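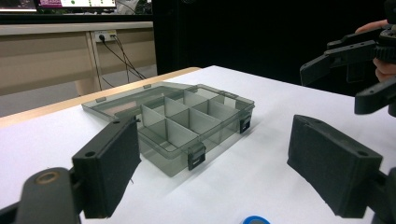

The two hand-held grippers at the Veddale bench, with the parts organizer open between the finger pads.

Progress report, May
Hand-held gripper station, Veddale
Prepared by Mehrangiz Salehi for Remo Kälin, Fliltier program office

Summary

The station is running again and the maintenance work planned for this period is finished, except for the spare finger sets. Spending is within the approved amount. We are asking for one decision, on the spares, which is at the end of this report.

Work done on the grippers

Both grippers were taken apart, cleaned and put back together. Leopold Zürcher did the mechanical work. The main complaint before the rebuild was play in the fingers: on the left-hand unit the two tips no longer met squarely, and small parts turned in the grip. The cause was wear at one bushing. It was pressed out and replaced, and the finger was realigned on its mounting screws.

The other unit had no worn bushing, but two screws at the gear had backed out. They were cleaned, refitted with medium threadlocker and marked with a paint pen so that any movement can be seen at the start of a shift. We did the same on the first unit.

All finger pads were replaced. The old ones had gone smooth at the tips and were lifting at one corner. Arvo Oksanen tested two pad materials from Bachmann before we settled on the textured one. The softer sample held well on the first day but picked up dust and left marks on clear plastic, so we dropped it.

Checks after the rebuild

We ran 600 open-and-close cycles on each gripper and then measured the finger alignment again. Neither had moved. After that we ran 49 trial grasps on the plastic organizer, taking hold of the divider walls and the lid. Six of them slipped. Four of the six were on the lid, which is thin and lies flat on the table when it is open, so the fingers have very little to close on. We have not changed the hardware for this. Operators have been asked to come in lower and from the side, and the lid grasps will be repeated next period.

Calibration

The opening width is now checked at the start of each shift with a gauge block, at fully open, half open and closed. The numbers go on the sheet by the monitor. If a reading is out of tolerance the unit is set aside and Leopold is called. This happened once, on the unit with the new bushing, and a reset of the zero position fixed it.

The camera mount was also checked. One clamp had been overtightened and the plastic was starting to whiten, so it was swapped for a new one printed at Premitz. The camera view was recalibrated afterward. Recordings made with the old clamp are kept in a separate folder until Arvo has compared them with the new ones.

Cleaning and daily care

The written routine is now one page. Pads are wiped with alcohol at the end of the shift, the gear is brushed out dry, and no oil goes on the gear at all. We had been oiling it lightly, and the oil was carrying grit into the teeth. Pads are to be replaced every 12 working days, or sooner if a corner lifts.

Problems and delays

The bushings came late and we lost several days of recording. Thaddäus Reisinger has found a second supplier with the same inside diameter but a slightly longer flange – we would need to shorten it on the lathe. One has been made this way and fits. It has not been run yet.

Next period

Repeat the lid grasps on both units. Run the shortened bushing through the same cycle test. Finish the comparison of old and new recordings.

Decision needed

We would like approval to order two complete spare finger sets, with pads and bushings, from the remaining repair budget. With these on the shelf, a worn finger can be changed between shifts and the old one repaired later. The quote is attached. Please let Mehrangiz know by the end of the month.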